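Shop notebook, October 9, 2025

Trailer table, round three. Zulema Ledesma wants the 1962 camper to have the dinette it left the factory with, and the brochure shows a boomerang top with a chrome edge band. We have the brochure. We do not have the band. The Triradico stuff that came Monday is the right width and the wrong chrome, sort of a bathroom-faucet chrome, and it kinks if you look at it on the inside curve.

Tried bending it cold over the plywood form. Kinked. Tried it filled with sand and taped at both ends. Kinked more slowly, and then there was sand in my coffee. 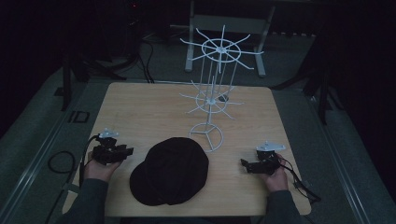 Fidel says the form radius is the trouble and we should quit blaming the metal. He bent the same band in August for the Godoy diner stools and it went on fine, but the tightest curve there was 6 inches and he had it warm. He also thinks the brochure artist cheated and the real table was never that pointy. I would love for him to be right, as it would save me a form.

Measured the ghost line on the camper floor where the old leg flange sat. It lines up with a fatter boomerang than the one I drew. So Fidel gets that one. Redrew the template with the inside curve opened up and both tips blunted. Overall length comes down to 50 inches, and now the door to the icebox opens all the way, a luxury I hadn't planned on.
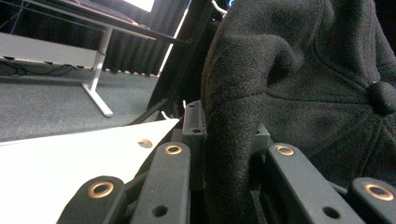

The leg itself is in decent shape. Chrome is pitted near the bottom where somebody's wet boots lived for a few decades, and the locking collar is frozen solid. Soaked it overnight in penetrating oil. Still frozen. It is soaking again, with bad words.

Color: Zulema picked the pink. I had quietly put the turquoise chip on top of the pile three times. Renata mixed a test batch for the cabinet doors and got closer than I expected, though under the shop lights it reads as stomach medicine. Look at it outdoors before deciding anything.
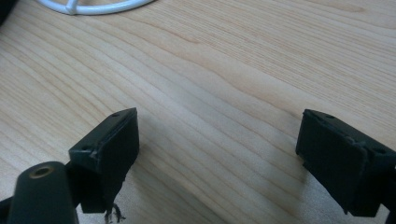 Bare wood, grain on the diagonal.

Money, briefly. Cekach wants $200 for a custom-rolled band, and 26 days. Telow will sell us straight stock for a lot less and wish us luck. I ordered the straight stock. If I ruin it too, we pay Cekach and I stop talking about bathroom faucets.

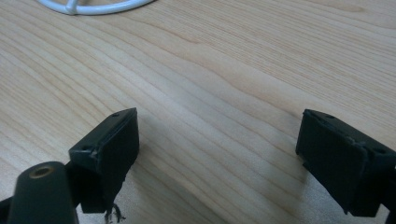 Tabletop, with part of a white ring at the top.

To do: cut the new form, warm the band this time, ask Myroslav if he still has the big heat gun. Collar again tomorrow. Do not move the pink doors until they stop being tacky, and yes, there is a thumbprint on the left one, and yes, it is mine.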